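Sharada Chacko
8 Mar 2025

I am sorting my blocks this month and I will write the small notes in this thread. I have a box of samples for my children's counting game, and I must decide which color and which size will stay. 1/

The game has the working name Juline. It is very simple: you take a block, you say a number, you put the block in the box. The first child with all the blocks in the box wins. My sister's son invented half of the rules when he was five, so please be kind to the rules. 2/

For the box I wanted plain cardboard. I tried a tin first and the noise was terrible. Cardboard is quiet, it is cheap, and when it gets tired you fold another one. I leave the flaps on because children like to close them. 3/
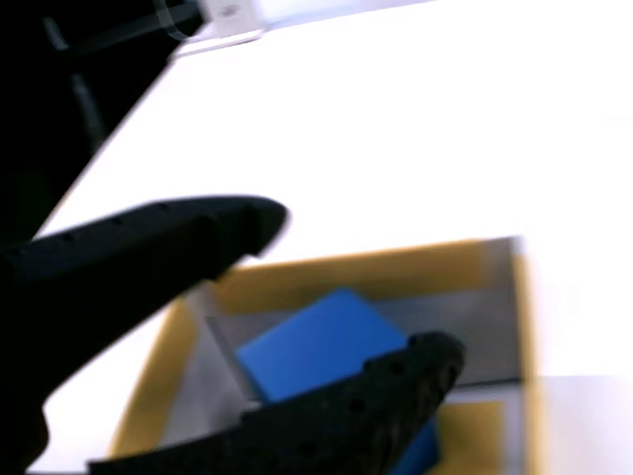

Blue block in the cardboard box, on the white table.

I was for a long time between blue and green. Green looked nice in the shop called Warrier, where I buy my paper, but at home in the evening it looked gray to me. Blue stays blue. My mother says red, but she says red for everything. 4/

The question I get the most: why a cube, why not a ball or an animal? A ball rolls under the sofa – I have enough things under the sofa. Animals are lovely but then the children want to play zoo and the counting is finished. 5/

About the edges. I asked for edges that are a little bit rounded, only a little. If you make them too round, the blocks slide when you build a tower. If you make them too sharp, a parent will write to me, and the parent will be right. 6/

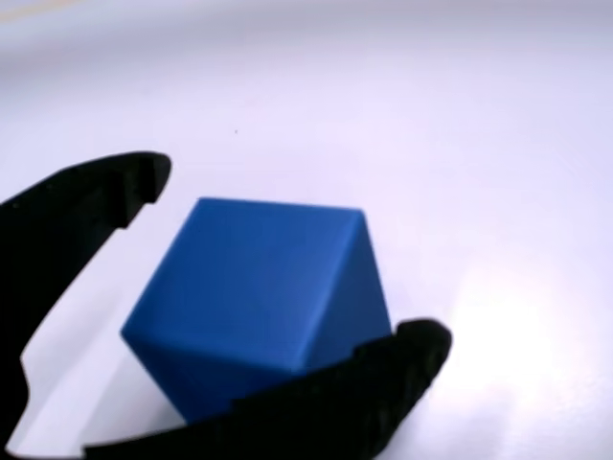
The blue cube, tilted, with three sides showing.

I like very much how one color becomes three colors when the cube is turned. The side in shadow is almost navy. I would like to use this for the drawing on the lid, with three flat blues and no outlines. If somebody here knows a good way to print flat blue on brown cardboard, please tell me. 7/

Now the boring part. The first order will be 300 blocks, which makes 30 games with ten blocks in each. The printer wanted me to take 1,000 lids because the price is better, but where will I put 1,000 lids? I live in two rooms. 8/

Two small shops said yes already, Wenow and Clultenora. They will each take a few games in May and we will see. I still have to write the rules on one page. My last try was four pages and even I did not want to read it. 9/

Somebody asked if the blocks can be bought without the game. For now no, I am sorry. Maybe after May, if there are some left. Tomorrow I will post the first drawing of the lid. 10/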